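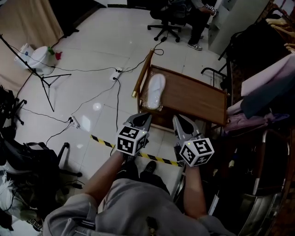
Craddock Pond Survey: frequently asked questions

These are the questions we get most often about the pond survey run from Craddock each spring. If yours isn't answered, use the contact form and one of us will reply when we can.

What is the survey?

It is a yearly count of frogs, toads and newts in the ponds and ditches between Craddock and the old Plukdale road. People who take part visit a pond after dark, count what they see, and send in a form. The records show which ponds are used for breeding and which have stopped being used.

When does it run?

The season opens in the first week of March and closes at the end of April. Each pond is visited 3 times in that period, with at least 11 days between visits. If a cold spell delays things, leave the gap and carry on. A late visit is still worth having.

Which ponds are included?

There are 17 on the list. Most are field ponds on farmland where the owner has agreed to access. Two are in the Grallumska reserve and can be reached from the boardwalk. The full list, with grid references and parking notes, is sent out when you register. Please don't pass it on or post it online. Several owners agreed on that condition.

Can I survey my own garden pond?

Yes, and we'd like the record. Garden ponds are kept on a separate list, so choose "garden" at the top of the form. You don't have to make all three visits.

Do I need experience?

No. You need to be able to tell a frog from a toad, and a newt from both. There is a two-page identification guide in the registration pack. Telling smooth newts from palmate newts is harder, especially the females, and if you can't separate them you should write "small newt". We would much sooner have that than a guess.

Great crested newts are bigger and darker, with rough skin. They are protected by law. You may look for them by torchlight from the bank as long as you don't disturb them, but you must not catch or handle them, or use a net or bottle trap, without a licence. The survey doesn't use nets or traps at all.

What should I bring?

A strong torch with fresh batteries, a spare torch, wellingtons, a pencil and the form in a plastic wallet. Biros stop working on damp paper. A phone is fine for the grid reference but the screen will spoil your night vision, so turn it down.

Is there a best time of evening?

Start once it is fully dark. In early March that is usually by 7pm, and by the end of April you may be waiting until 9.30pm. Mild, damp evenings with little wind are best. Below 5 degrees you will see very little. Heavy rain breaks up the surface of the water and makes counting impossible, so go home and try another night.

How do I do the count?

Walk the edge of the pond once, slowly, shining the torch into the water every couple of paces. Count adults only. Don't go round again to check, as you will end up counting the same animals twice. For spawn, write down the number of separate clumps if you can make them out. Where they have merged into a mat, give the length and width of the mat instead. Toad spawn is laid in strings and we only need to know whether it is there.
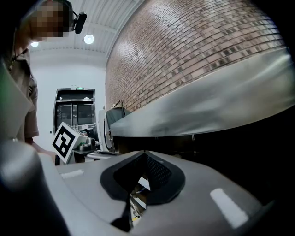 Can I go alone?

We ask everyone to go in pairs. Ponds are slippery, phone signal is poor past the Skemon turning, and some of the banks are steeper than they look by day. If you don't have a partner, say so on the registration form and we'll match you with someone nearby. Tell a third person where you are going and when you expect to be back.

Can children come?

Yes, with an adult responsible for them who isn't the one doing the counting. The two Grallumska ponds are the most suitable. Dogs should stay at home, including well-behaved ones.

Why do I have to clean my boots?

Several diseases of amphibians are carried in water and mud, and so are fragments of invasive plants such as New Zealand pigmyweed. Scrub off all mud before you leave a site, disinfect your boots at home following the instructions on the packet, then rinse them and let them dry out completely. Never rinse disinfectant off anywhere near a pond or ditch. If you are doing more than one pond in an evening, take a second pair.

I found dead frogs. What should I do?

One or two dead frogs in early spring is normal, particularly after ice. If you find more than that, or if the animals have sores or reddened skin, note the pond and the date, take a photograph and get in touch the same evening. Don't move them.

The pond was dry. Do I still send a form?

Yes. Tick "dry" and send it in. The same goes for a visit where you saw nothing. Blank results are left out far too often, and without them we can't tell an empty pond from one that wasn't visited.

Can I move spawn from a full pond to an empty one?

Please don't. It spreads disease and plants, and frogs generally find new ponds by themselves within a couple of years.

What happens to the records?

They are checked over the summer and passed to the county records centre. Owners get a copy for their own land. A short report goes on this site in November. Exact locations of great crested newts are left out of the public version.

How do I register?

Fill in the form on the Get Involved page before the end of January. Ponds are given out in February, and people who surveyed last year get first refusal on their old pond. If you register later than that we'll put you down as a reserve.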